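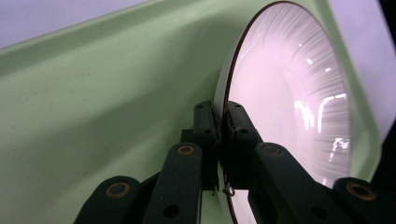 Tronell two-finger gripper kit: setup tips for thin-rimmed discs and lids

The Tronell is a hand-held linkage gripper sold as a kit through Arken, with pads, pins and bushings supplied loose. These notes cover its use on flat round items that have to be lifted by the rim: pot lids, cake plates, polished discs.

Assembly
Press the bushings into the finger links before fitting the fingertips. Use a bench vise with soft jaws. A bushing driven in with a hammer goes oval and the finger will drag on closing. Wipe the bores with a dry cloth first. No grease.

Tighten the fingertip screws in two passes. After the first 200 cycles, check them again. Ours had backed off a quarter turn by cycle 201, and the tips no longer met squarely.

Gripping a rim
Stand the disc upright in a moulded plastic tray and let it lean against the inner wall. Bring one fingertip to each side of the rim and close slowly. The rim should sit between the pads, clear of the screw holes. If there is a wire loop or hanging hook at the edge, grip beside it. Closing on the wire tilts the disc as it comes up.

For lids over 11 inches, take hold above the midline. Below it, the weight swings the disc toward the operator.

Glossy faces
Polished surfaces mark easily. Clean the pads with dish soap and warm water, rinse, and air dry. Grit in the pad is the usual cause of arc-shaped scratches. Glare from overhead lights makes the near edge hard to judge; turn the tray until the reflection moves off the rim. A matte tray in a light colour helps.

Wear
Rekha Pillai ran the demo unit for 1,000 closures in November on stainless lids. Side play at the upper bushings was noticeable by the end but did not affect the hold. Replacement bushings ship in sets of four. The Thevar pads fit the same screws and are softer, with better grip on enamel and a shorter life.

Storage
Store with the fingers open and the links unloaded. Keep the kit's hex key in the case; the size is not a common one in household sets.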